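Brilura 工作台面覆层:常见问题

适用于 Brilura 系列白色台面覆层、毡面垫与泡沫垫板的用户。内容由 Brollham 技术文档组维护,型号与批次以产品背面标签为准。安装手册与本页不一致时,以安装手册为准。

本页按选型、安装、清洁、损伤与更换、订货五部分排列。

使用中的工作台
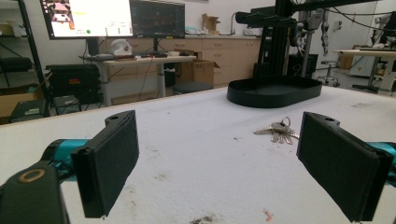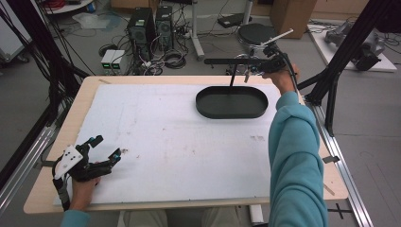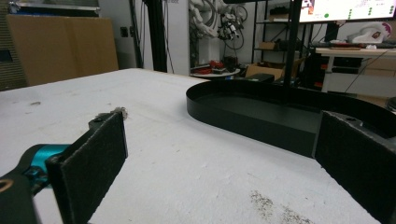 一、选型

1.1 Brilura 系列包括哪几种产品?

目前供货的有四种:硬质覆层(代号 H)、毡面垫(代号 F)、泡沫垫板(代号 S)和双层复合垫(代号 D)。H 型用接触胶永久粘贴在基材上,F 型和 D 型用可移除双面胶条固定,S 型直接平放,可以不固定。四种产品均为白色,色号一致,但由于表面纹理不同,在侧光下看起来会有深浅差别,属于正常现象。

1.2 为什么只提供白色?

Brilura 最初为裁剪、分拣和小件装配工位设计,要求小零件落在台面上容易找到。浅灰色曾经试产过一个批次,因订货量不足停产,库存已售完。需要深色台面的用户可以查询 Konstantinidis 的产品目录,其深色垫板的厚度与 S 型相同,可以互换使用,但清洁方法不同,请勿参照本页。

1.3 H 型和 F 型应当如何选择?

主要看台面上放置的物品。经常放置玻璃、陶瓷、精加工金属件的,选 F 型;经常接触液体、胶水、油墨的,选 H 型。两种情况都有的,建议台面分区,或者在 H 型覆层上局部铺设 F 型小垫。F 型吸收液体,不建议整面用于有水的工位。

1.4 S 型泡沫垫板能不能承重?

S 型按静态均布载荷设计,适合放置托盘、手工工具和轻型零件。带脚的设备会在板面留下永久压痕,应在脚下加垫片或改用 H 型。台钳、钻台以及任何需要夹紧固定的器具都不应安装在 S 型板上。

1.5 D 型与 F 型加 S 型叠放有什么区别?

D 型的毡面与泡沫芯在工厂热压复合,边缘封闭,整体翻转时不会错层。自行叠放 F 型和 S 型也可以使用,缺点是两层之间会滑动,碎屑会从边缘进入夹层。临时工位叠放即可,固定工位建议用 D 型。

1.6 尺寸如何确定?

测量台面净尺寸,四边各减去 3 毫米作为收缩余量。台面不方正时应测量两条对角线,相差超过 5 毫米的,先制作纸样再裁切。有穿线孔、插座盒或立柱的台面,请在订货单附图中标出孔中心到相邻两边的距离。

1.7 能否用于户外或半户外场所?

不能。H 型的面层不含抗紫外线成分,长期日晒后会发黄。F 型在潮湿环境中容易发霉。靠窗安装时建议加装遮光帘。

1.8 是否防静电?

标准型不防静电。防静电型在代号后加 E(如 H-E、F-E),需要接地,接地扣件随货提供。标准型表面喷涂防静电剂只能维持较短时间,不能代替 E 型,也不能用于对静电有明确限值要求的工位。

1.9 木质、金属和三聚氰胺台面是否都能安装?

都可以,但表面处理方式不同,见 2.2。油蜡处理过的实木台面不适合粘贴 H 型,除非将油蜡层完全磨去。此类台面可以平铺 S 型。

二、安装

2.1 到货后可以立即安装吗?

不可以。覆层和垫板应拆去外包装,在安装房间内平放 12 小时,使温度和含水率与环境一致。卷装的 F 型应展开,毡面朝下放置。冬季从室外运入的材料,如表面有冷凝水,应先擦干再计算静置时间。

2.2 基材如何处理?

木质基材用 120 目砂纸打磨,吸尘,再用微湿布擦一遍,完全干燥后施工。金属基材用异丙醇脱脂,不需要打磨。三聚氰胺基材先脱脂,再用 180 目砂纸轻磨至失去光泽。旧胶残留必须清除,残留处在覆层下会形成凸点,日后无法修正。

2.3 用什么胶?

H 型使用随货提供的接触胶,两面涂布,晾至不粘手后对合。一罐的涂布面积印在罐身。请勿使用白乳胶,白乳胶中的水分会使覆层背纸起皱。F 型和 D 型使用随货胶条,沿四边和对角线粘贴。S 型如需固定,在四角各贴一段胶条即可。

2.4 对合时如何避免气泡?

在涂胶后的基材上每隔一段距离放置一根光滑的木条,将覆层搁在木条上对准位置,从一端开始依次抽出木条,同时用橡胶滚筒从中间向两侧滚压。接触胶一经接触即无法移动,对位务必在抽出第一根木条之前完成。建议两人操作。

2.5 已经出现气泡怎么办?

直径小于硬币的气泡,可以在 24 小时内用低温熨斗隔布加热,再用滚筒压平。大于此尺寸的,用细针在气泡边缘刺孔,注入少量接触胶,压平后放置重物过夜。靠近边缘的气泡可以从边缘掀起补胶。

2.6 裁切用什么工具?

H 型用硬质合金勾刀,沿钢尺多次划切后折断,或用修边机。F 型用美工刀,每裁一张换一次刀片,钝刀会使毡面边缘起毛。S 型也用美工刀,刀片伸出长度应大于板厚,一次切透。不要用热丝切割 S 型,表层纸会烧焦。

2.7 两块 S 型垫板拼接时有缝隙,如何处理?

先检查工厂边与自裁边是否混用。工厂边平直度较高,应当用工厂边对工厂边。仍有缝隙的,在背面用纸基胶带连接,正面不贴胶带。正面贴胶带会积尘,揭除时会带起表层纸。

2.8 安装后多久可以使用?

H 型滚压完成后即可放置轻物,24 小时后可以正常使用,48 小时内不要用湿布擦拭。其余三种固定后立即可用。

2.9 边缘是否必须封边?

H 型必须封边,可用随货封边条或自备木条。F 型不需要。S 型的切口裸露泡沫芯,人员经常倚靠的一侧建议加 U 形边条,其余三侧可以不处理。D 型出厂时已封边,自行裁切后切口参照 S 型处理。

三、清洁

3.1 日常清洁如何进行?

H 型:拧干的软布,必要时加中性洗涤剂,随后用清水布擦净。
F 型:吸尘器配软毛刷头,顺同一方向移动。
S 型:干布或橡皮擦,禁止水洗。
D 型:毡面同 F 型,背面同 S 型。

清洁频率由使用强度决定。裁剪工位建议每班一次,装配工位每天一次,陈列用途每周一次即可。

3.2 灰色擦痕是什么,能否去除?

灰色擦痕多数由铝件、铅笔芯或深色橡胶在白色表面移动造成,属于材料转移,覆层本身没有磨损。H 型上用三聚氰胺海绵蘸水轻擦,力度以海绵不掉屑为宜。F 型上先用粘毛滚筒,再用干净的白橡皮轻擦。S 型上只能用橡皮。擦拭后仍有浅灰色痕迹的,表明颗粒已进入纹理,不影响使用。

3.3 红褐色痕迹如何判断来源?

常见来源有铁锈、木材单宁、茶或咖啡、碘类溶液和防锈底漆。可以按以下方法初步判断。白布蘸清水按压,有颜色转移的,多为茶、咖啡或单宁。清水无效而稀柠檬酸溶液有效的,多为铁锈。两者均无效、异丙醇有转移的,多为漆类。碘类痕迹一般会随时间自行变浅。

判断时每次只用一种试剂,并在不显眼处先试。多种试剂混用会使痕迹扩散,也无法再判断来源。

3.4 F 型和 D 型的毡面上滴了液体,怎么处理?

立即用吸水纸按压,不要擦。更换吸水纸,直到纸上不再有湿痕。然后用微湿的白布从外圈向中心按压,最后自然晾干。不要用吹风机,局部过热会使毡面收缩并在四周形成硬圈。

3.5 可以使用酒精吗?

H 型可以,浓度不超过百分之七十五,擦拭后不要让液体积留在封边处。F 型可以局部使用。S 型不可以,酒精会使表层纸与泡沫芯分离,分离通常在数天后才显现。

3.6 可以使用漂白剂或含氯消毒剂吗?

任何型号都不可以。H 型接触后发黄,F 型纤维变脆。有消毒要求的工位,请选用 H 型并使用季铵盐类消毒剂,接触时间按消毒剂说明执行,结束后用清水布擦净。

3.7 胶水干在表面上怎么办?

白乳胶:湿布敷 15 分钟后用塑料刮板除去(仅限 H 型)。
瞬干胶:H 型上用塑料刮板铲除,残留处可用少量丙酮棉签点擦,时间不超过三秒。F 型上无法去除,只能剪去凸起的纤维。
热熔胶:冷却后掰下。不易掰下时在胶上放一袋冰。
环氧胶:固化前用异丙醇,固化后无法去除。

3.8 表面有深色小点,擦不掉。

先用放大镜检查。凸出的为附着物,可用塑料刮板去除。与表面平齐的可能是嵌入的金属屑或炭屑,F 型可用镊子逐个取出,H 型一般不处理。凹陷的为刺伤,见第四部分。出厂时即存在的小点,单块面积上不超过三处、单处直径不超过 0.3 毫米的,在允许公差之内。

3.9 毡面起毛球能否剃除?

可以,用电动毛球修剪器,刀网不要用力下压。每次修剪都会使毡面变薄,累计三次以后建议更换。起毛球集中在一处的,检查该处经常放置的物品底面是否有毛刺。

3.10 橡胶脚垫留下的黄印是什么?

橡胶中的抗氧剂迁移到面层内部所致,不能清洗去除。建议在橡胶脚垫下加硅胶片或玻璃纸。浅色硅胶脚垫一般无此问题,但不同厂家配方不同,我们没有逐一测试。

3.11 实验室的清洁测试是如何做的?

测试由 Shigeru Hirose 主持,共制备 200 片试样,覆盖四种产品和十种污染物。每片在污染后分别放置一小时和一昼夜,再按本页所列方法清洁,用色差仪读取清洁前后的数值。其中 181 片清洁后的色差低于肉眼可辨限值,其余试样以 S 型接触油性记号笔和环氧胶的为主。测试条件为室温、无日照,结果不能直接推算到高温工位。

完整数据表可以向技术文档组索取,联系人为 Solène Jacquet。

四、损伤与更换

4.1 H 型表面被划伤,能否修补?

未划透面层的,用家具蜡笔(白色)填平后抛光。划透面层、露出背纸的,先滴入少量清漆封闭,干燥后再填蜡笔。长度超过一掌的划透伤痕,修补后仍然可见,影响外观时只能更换。

4.2 S 型板面凹陷能否恢复?

浅凹陷在移去重物后会部分回弹,通常需要一昼夜。泡沫芯已压溃的不能恢复。可以将垫板翻面使用,两面表层相同。翻面之前检查背面是否有基材上的灰尘或木屑压入。

4.3 S 型板面翘曲怎么办?

翘曲由两面含水率不同引起,常见于一面紧贴台面、另一面长期暴露在干燥空气中的情况。将垫板翻面,压上均匀重物,放置两到三天。反复翘曲的,四角加胶条固定,或换用 D 型。

4.4 F 型何时应当更换?

出现以下任何一种情况时更换:能透过毡面看到底布;胶条处反复脱开而更换胶条无效;吸尘后仍有异味;修剪已达三次。正常使用的裁剪工位,更换间隔一般为一到两年。

4.5 如何拆除 H 型覆层?

用热风枪从一角加热,温度以手背能感到明显发热、覆层不变色为限,同时用宽铲刀沿基材推进。残胶用除胶剂软化后刮除。拆除过程应保持通风。拆下的覆层不能重复使用。

4.6 F 型和 D 型的胶条如何拆除?

沿与台面平行的方向缓慢拉伸,不要垂直上提。拉断的残段用手指搓成团后取下。三聚氰胺和金属台面上一般无残留,上漆木面上可能带起漆膜,拆除前请在不显眼处试拉一小段。

4.7 旧垫板如何处置?

S 型和 D 型含聚苯乙烯泡沫芯与纸面层,多数地区按混合废弃物处理。F 型为聚酯纤维,去除胶条后可投入纺织品回收。Felbridge 仓库接收本公司售出的 F 型旧垫,需去除胶条并捆扎,不接收沾有油漆或溶剂的旧垫。

4.8 切割垫能不能放在覆层上使用?

可以。H 型上可长期放置,但应定期移动位置,避免形成色差。F 型上放置切割垫时会轻微滑动,可在切割垫四角加硅胶点。S 型上不建议进行用力较大的切割,切割垫弯曲后刀具容易打滑。

4.9 热的物品能否直接放置?

H 型可以短时承受热饮杯的温度,不能承受热锅、电烙铁和热熔胶枪枪头。F 型会熔化。S 型的泡沫芯在受热后塌陷,表层纸可能看不出变化,用手指按压时才会发现空洞。所有高温器具都应使用独立支架。

4.10 台面上的托盘边缘磨出一圈痕迹,属于质量问题吗?

不属于。带凸缘的托盘在同一位置反复推拉,会在任何白色表面上留下材料转移或压痕。可以将托盘底部贴上毡片,或定期更换放置位置。已有的痕迹参照 3.2 处理。

五、订货、批次与质保

5.1 同一房间分两次订货,颜色会不会不同?

同一批次内部色差受控,不同批次之间可能存在可辨差异。需要增补的,请在订单中注明原批号,仓库有余量时优先配同批。批号印在背面标签右下角,为字母加数字。F 型裁切后标签可能被裁掉,请在安装记录中抄录批号。

5.2 批号 107 的 H 型有什么特别要求?

107 批使用了较薄的背纸,接触胶的晾置时间应比罐身说明缩短三分之一,其他要求不变。该批已全部出货,面层性能与其他批次一致,不需要退换。如在安装中已出现背纸起皱,请将照片和批号发至售后邮箱,由 Edeltraud Eder 处理。

5.3 可以订购小样吗?

可以。每种型号提供一片手掌大小的小样,不收材料费,运费由订购方承担。小样不标批号,不能作为颜色验收的依据。

5.4 定制裁切的公差是多少?

H 型长宽各正负 1 毫米,F 型正负 3 毫米,S 型与 D 型正负 2 毫米。开孔位置公差与长宽公差相同。毡面材料在湿度变化时会伸缩,F 型的验收测量应在静置之后进行,静置方法见 2.1。

5.5 质保范围包括哪些?

包括面层自行分层、封边条脱胶(由我方安装的)、以及到货时的破损。不包括使用中产生的划伤、压痕、污渍、日晒发黄,以及使用非随货胶水造成的脱落。到货破损须在签收后三个工作日内提出,并保留外包装。

5.6 申请质保需要提供什么材料?

批号、订单号、两张照片(一张整体,一张局部,局部照片内放置一把直尺),以及所用清洁剂的名称。缺少清洁剂名称的申请会被退回补充。Estíbaliz Urquijo 负责南部地区的申请,其他地区的申请由 Yesenia Chávez 负责。

5.7 仓库提货有什么要求?

Felbridge 仓库接受自提,需提前一个工作日预约。H 型整张不得弯折运输,车厢长度不足的请事先要求裁切。S 型可以竖放,但必须靠紧,两端不能悬空。雨天提货请自备防水布,纸箱外膜不防水。

5.8 长期不使用的库存如何存放?

H 型平放,每叠不超过二十张,最上面一张面层朝下。F 型卷放,毡面朝外,卷芯直径不小于 10 厘米。S 型和 D 型平放或紧密竖放。接触胶开封后三个月内用完,未开封的按罐底日期。胶条存放过冬后如发硬,在室温下放置一天再使用。

5.9 本页多久更新一次?

产品变更时更新,另外每年十二月统一校对一次。最近一次校对修改了 2.3 中关于 F 型胶条位置的说明,并增加了 3.10 和 4.10 两条。旧版安装手册中 F 型仅沿四边粘贴的做法仍可使用,大面积铺设时应补贴对角线。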